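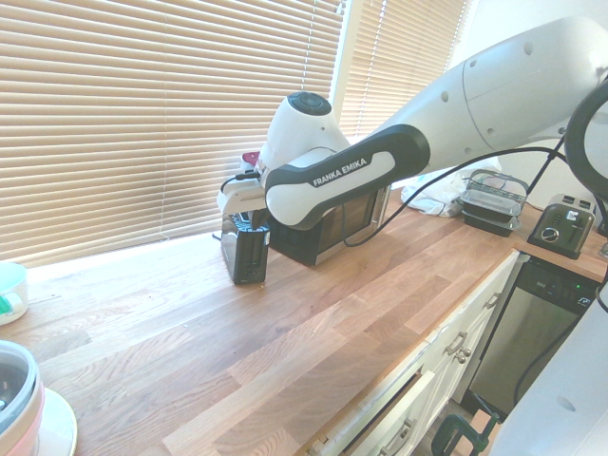
## How many demonstrations before I should worry about variety? (kitchen counter, single arm)

Asked Jan 24, 2019

I'm collecting teleoperated demonstrations on a Franka arm at a kitchen counter. The task family is toaster stuff: reach for the toaster, push the lever, take something out of the slots, put it down. I have 377 episodes saved so far. One operator did nearly all of them (me), and I train a behavior cloning policy on them overnight.

My plan was to get to 2000 and then look at results properly. But I trained on the 377 just to check the pipeline, and the policy has some habits I don't like:

- It goes to the right general area and then hovers over the toaster without committing.
- It does much better in the morning than after lunch. The window is right behind the counter, and I recorded mostly in the mornings.
- If I move the toaster more than a hand's width from where it usually sits, the arm still goes to the old spot.

I reset the toaster by eye after each episode. I do not clear the rest of the counter, so there are food containers, bags, cups and so on that drift from day to day.

Questions:

1. Do I keep going to 2000 the same way and trust that it sorts itself out?
2. Should I close the blinds and use lamps?
3. Is clutter helping me or hurting me?

Recording is through Simbridge, wrist view plus one fixed view, joint states logged with both. I can't add a second arm or a second kitchen.

---

### Answer 1 (accepted)

Stop recording for a day and look at what you have. I ran collection for a drawer and cabinet project at Vernora and we made the same mistake of setting a big number first.

Taking your points in a different order:

**The old spot problem.** This is your most serious one. If the toaster is always in the same place, the policy can get a low training loss from joint states alone and hardly use the images. Try this: retrain with the joint positions dropped from the input, or with heavy dropout on them. If it starts following the toaster when you move it, you know what was going on. Either way, stop placing it by eye. Put tape marks on the counter in a grid, write a short script that picks a mark and a rotation, and put the toaster where the script says. It feels slow for the first hour. Include some marks that are awkward to reach.

**The hovering.** Look at your own recordings just before contact. I would bet you pause there. Most operators do, they stop to check the alignment and then go. Cloning learns the pause as a place to stay, especially if the policy only sees one step at a time. You can trim frames where the arm isn't moving, but check that you aren't also trimming the gripper closing. Better to practice until you can do the approach in one motion and then record.

**Light.** Don't close the blinds for everything unless you only ever want to run it with the blinds closed. Split sessions across the day. Also lock the exposure on your cameras if you haven't. With a bright window in the background, auto exposure will change how dark the toaster looks as the arm moves across the view, and a black toaster has little detail to lose.

**Clutter.** Good if it changes between episodes, bad if it changes between days. If the containers sat in one place all Tuesday and you only did lever pushes on Tuesday, the policy may tie the two together. Move two or three things every few episodes and don't overthink it.

On the number: hold out 29 episodes with toaster positions that never appear in training, and roll out on the real arm at fixed checkpoints. Offline error on the held-out set will tell you when something is broken. It won't tell you much about success rate, so you do need the rollouts. I would throw out very little of the 377, but I'd weight them down once the new ones come in.

- Iona Guthrie

> **Comment from asker:** Checked the recordings. There is a pause in almost every one, some of them close to two seconds. Exposure was on auto. Doing the tape grid tomorrow.

> **Comment:** If you have any way to get a second operator even for one afternoon, do it. Our two operators approached from different sides and the mix was worse at first, then better once we had enough of both.

---

### Answer 2

Agree with most of the above. I'd add corrections. After you have a policy that sort of works, let it run, take over when it drifts, and record from there to the end. Those recoveries are what plain demos are missing, and you need far fewer of them. We did 3 rounds of this at Treltel last July and it fixed more than the previous month of normal collection did.

Save a flag for who is in control at each step. We forgot this in round one and had to go back through the logs by hand.

Also check your cable. If you have a long one hanging off the arm, make sure it doesn't snag on anything on the counter when you start using the far marks on a grid. Ours caught on a faucet.

---

### Answer 3

Just use simulation, you can get 2000 in an hour.

> **Comment:** Asker has real data and a real arm. Bread in toaster slots is not something I would want to model either.

> **Comment:** could still be useful for pretraining the reach. MacBrayne has a kitchen set with movable appliances, don't remember if there's a toaster in it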